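Kianoush Shahbazi
5/21/21
Can a machine tidy up after me yet? A thread, from a man who owns too many keys. 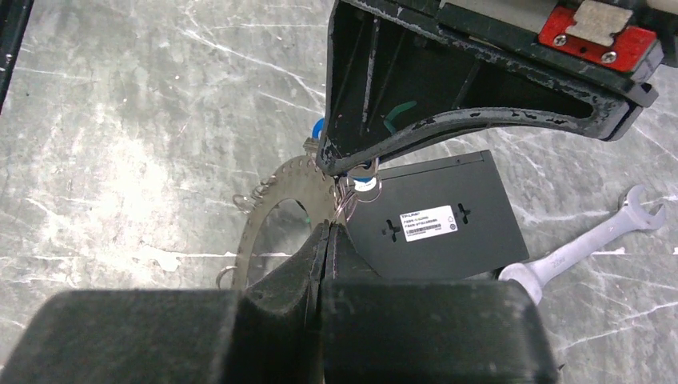
So can robots do household chores yet?
A few of them, slowly, if you choose the chore and clear the floor first. Vacuuming, mowing, most of the washing-up. Putting things away is still largely your problem.

2/ The putting away is what I care about. My bench collects spanners, network bits and key rings, and every evening I promise to sort it. I have been promising since March.

3/ Key rings are a swine of a job. Small, shiny, and they hang off one another. Pick up a big metal ring with little split rings on it and you've picked up a committee.

4/ A spanner I'd trust to a machine tomorrow. One rigid lump, obvious handle, goes on a hook. A TP-Link switch lying on its back, label up, is fine too – flat, square, stays where you left it.

5/ Wernine's brochure promises 140 picks an hour. Of identical boxes. I don't own any identical boxes. I own one drawer with 1244 different things in it and a tape measure that bites.

6/ Boler at least admit theirs needs a person nearby. I have been a person nearby for years and would like to be relieved.

7/ Someone asked about the Langlois folding gadget. It does towels. My mother does towels, and she also tells you which ones need throwing out.

8/ Shop floor is further along, obviously. Same part, same tray, all day long. At Landbridge we had 256 bins and every one had a label. At home the label is "ask Dad".

9/ Would I pay for one? £100 a month if it did the bench and the drawer. Nothing if I have to tidy up before it starts.

10/ Replies on for a bit. Please don't send me the dancing one.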